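Lidus opens simulated pick-and-place collection to outside labs

25/10/2022

Lidus said today it will share its library of simulated manipulation examples with research groups outside the company. The library, called Avura, has been built up since August by operators who steer a virtual arm through everyday household tasks — moving produce, cans and containers from one spot on a table to another.

The first release covers 14 tasks and will be used to train the Iyamu control model, which learns by copying what operators do. Each task has 200 episodes. Among them is a produce task in which a cucumber goes into a wicker basket while other items stay where they are on the table. 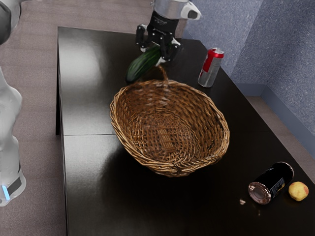
Operators work in shifts of 2 hours and are asked to redo any episode where they hesitate or change their minds partway. Rejected episodes are kept in a separate folder and labelled, so labs that want to study mistakes can ask for them.

Lidus built the simulated rooms with Cukov, a rendering studio that supplied the furniture, floors and lighting. Cukov also modelled the produce and basketry at a level of detail meant for close viewpoints, where flat colours and smooth surfaces had caused trouble for earlier versions of the model. 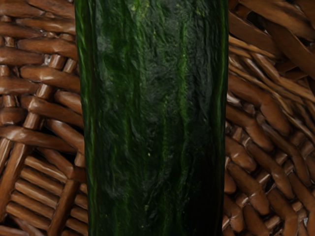

Page last modified: 25 October, 3:40 pm

Access is free for universities and other non-profit groups. Commercial users will need a licence from Lidus. Applications are read in the order they arrive, and groups should expect a reply within 8 working days.

A second release is planned with drawers, cupboard doors and folded cloth. Lidus has not set a date for it.

Requests for access, and media enquiries, can be sent through the contact form on the Lidus website. Please put "Avura" in the subject line.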